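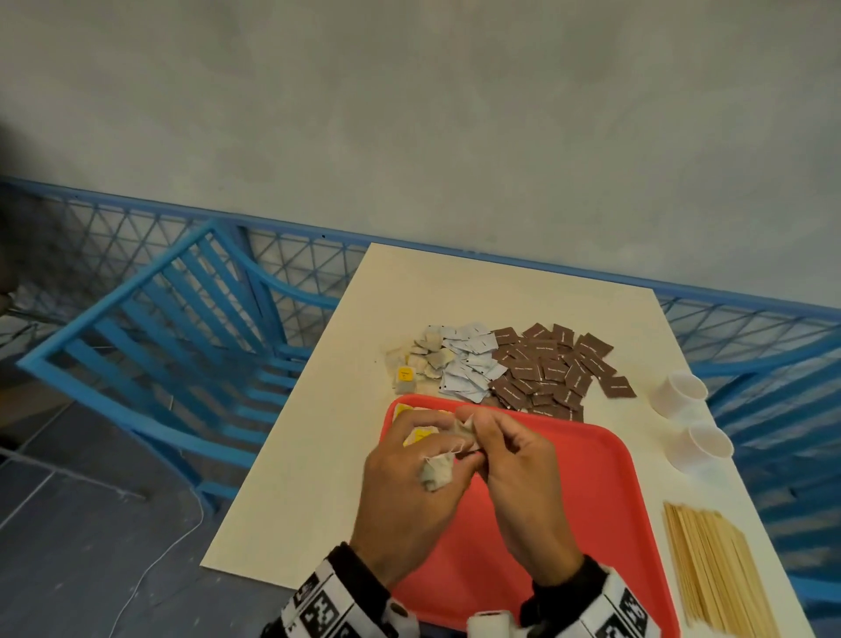
Orders for Drorncombe cheese close at 2 p.m., and the van leaves whether or not you were still deciding between mild and strong. If you're picking up instead, come to the white table along the gray wall, next to the light blue chair. The chair is free to use while you reread your receipt.

Where do you deliver?
Bunside and Prukton, plus anywhere the van passes on its way between the two. We have been asked about Alaska. We were flattered.

How long does the cheese keep?
A whole wheel lasts 37 days in the fridge, unopened. Once cut, its life expectancy depends on who you live with.

Can I freeze it?
You can. It comes out crumbly and slightly offended, but it's fine in a sauce.

What is the Þorgeirsson wheel?
Our smoked one, made to a family recipe. It's strong. Wrap it twice or your butter will taste of bonfire.

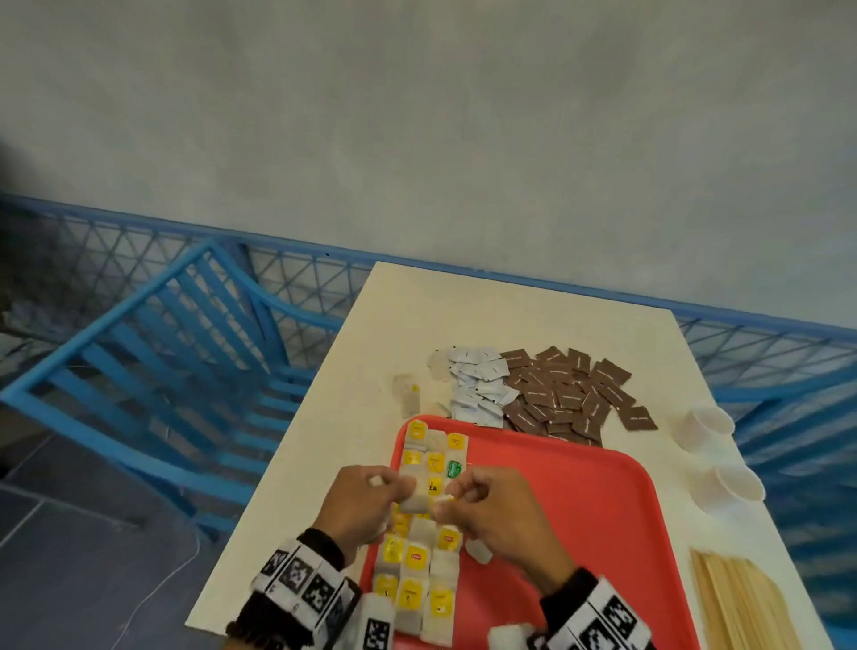 A customer in Prukton writes that the rind on her last wheel had blue spots, and wants to know if she should eat it, scrape it, or call someone. Scrape it. The blue is harmless on a hard cheese, so take off an inch and carry on. If it's pink or furry, send us a picture and we'll replace the wheel.

Can I cancel?
Yes, up to 72 hours before delivery. After that it's your cheese.

Do you give out samples?
Yes, 2 per person. We do recognize hats.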